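Kultley open day, quick notes before I forget it all

Back from the Kultley open day, feet hurt, writing this on the bus so excuse the typing. Sunday, doors at ten, got there closer to eleven. Line down the ramp already.

For anyone who hasn't been: Kultley takes in used knitwear. Sweaters, scarves, blankets, odd lengths of jersey. Sorts it, mends what's worth mending, sells it on through the shop in Sallatbridge, and the rest gets unraveled or cut up for filling. Old shoe warehouse, two floors, freight elevator that was out of order. Stairs then.

Ground floor first. Intake. Big canvas bins on wheels, tags on string. Fouzia Virk took our group, fast talker, I liked her. She said they get 200 sacks in a normal week and way more in January, when everyone clears out closets. Smells like wool and cedar down there. A bit like my aunt's hallway.

Sorting is by fiber, then weight, then color. Not what I expected, I'd have gone color first. Fouzia just feels an edge and knows. She passed round three swatches and asked us which was the cotton. I got it wrong. So did the guy from Bangash, who sells yarn for a living, so I felt OK about it.

Washing room was closed to visitors, looked through the door glass. Drums, pipes, steam. Moving on.

Upstairs is mending and that's where I'd of stayed all day. Long benches, good windows, Frauke Ruppert at the far end with a darning mushroom and a line of people wanting to ask about elbows. She does elbows and cuffs only. Thirty years at it. Told one lady to stop buying superwash if she hates pilling, lady did not look happy. There's a wall of yarn ends wound on cards, 140 shades according to the label, grays take up a whole column by themselves. Bought nothing. Wanted the mossy one.

Asked Frauke what people get wrong at home. Pulling the hole shut too tight, she said, then it puckers and you've made a second problem. Leave the loops some room. Wash it before mending, never after the first time only. (I think I wrote that down wrong, will ask her.)

Last stop was the table work, checking and folding. Everything gets spread flat on wood, smoothed by hand, looked over for thin spots and snags, then folded to one size so the shelves stack right. Thin spots get a safety pin. Gray is hardest apparently, the eye slides right over a dropped stitch. Fouzia said hold a bit up off the table and look at the fold, you see the stitches open.

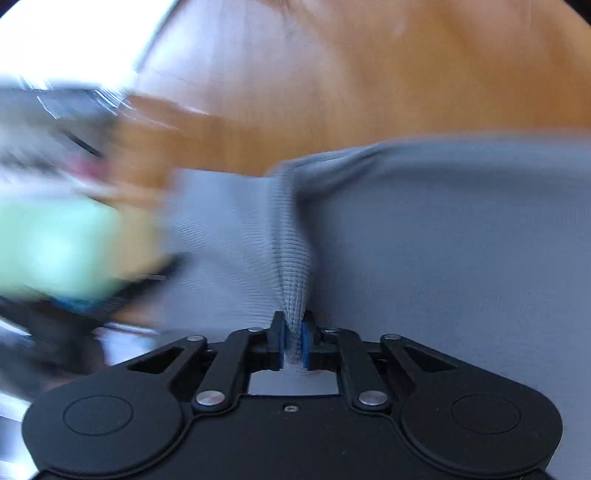 Gray knit on the wooden tabletop, small fold pinched up.

Got to try a few folds myself. Sleeves in, bottom up, over again. Mine came out a trapezoid. Daniyal Butt from the shop refolded it without a word.

Then tea, cardamom buns, very crowded landing. Shop pop-up by the exit, I paid 34 for a navy cardigan with one new elbow, guess whose.

Parking bad, go by bus. No card reader at the tea table. Mending class signup sheet was full by one but Fouzia says there's a second list, ask at the dsek. I'm on it.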